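Search this site
Search
Advanced

Cups and Trays: Setting Up a Shared Drinks Counter
Student project report, Drarmont Hall, Tivau project group

1. Background

The common kitchen at Drarmont serves 60 residents, and the drinks counter is where most of the mess ends up. Cups are left wherever there is space, and people take a clean one when they can't tell whether the first was theirs. Our project looked at whether a single tray could give the cups a fixed place to go.

We worked with a mixed set, because that is what a shared kitchen has. It included green tumblers and clear plastic cups. The surface was reddish-brown marble with white veining, and the tray was a rounded rectangle with plenty of open counter on either side.

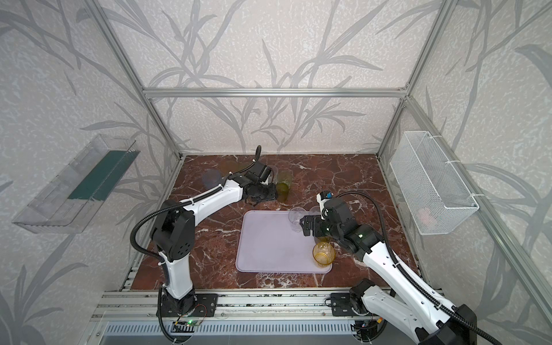

2. What we tried

We compared two ways of using the tray. In the first, cups stand upright in rows. In the second, they lie on their sides with the mouths facing out. Each layout was given 20 minutes of normal kitchen use in the evening.

Shape mattered more than size. Cups with flat, faceted panels should rest fairly steadily on their sides. Round ones need something to lean on – a neighbor or the raised rim of the tray. Two clear cups can also be nested, and that saves a good deal of room. 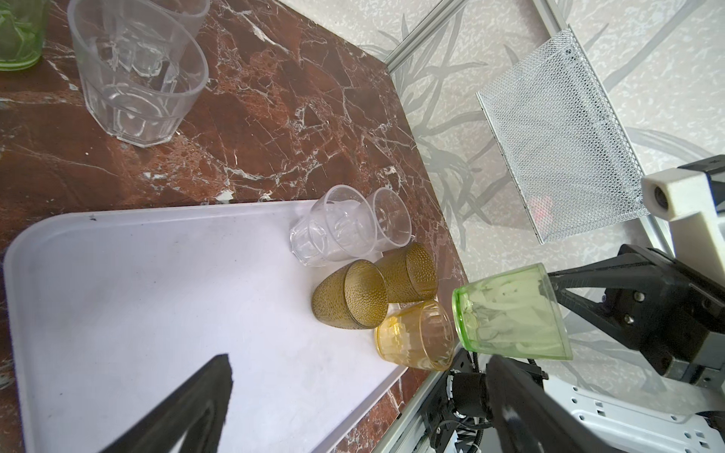
Figure 2. Clear, amber, yellow and green tumblers at the tray, several lying across or beyond the rim.

3. Results

Upright rows were easier to keep up. Laying cups down used more of the tray per cup, and they spread onto the marble quickly. We recommend upright storage, with nesting for the plastic cups only. A larger tray is worth testing – the Olaniyan kitchen has one we could borrow in April.

Related reports
Shelf Labels in the Zostton Pantry
Drying Racks for Small Sinks
Report 619: Sorting Shared Cutlery

Last updated: April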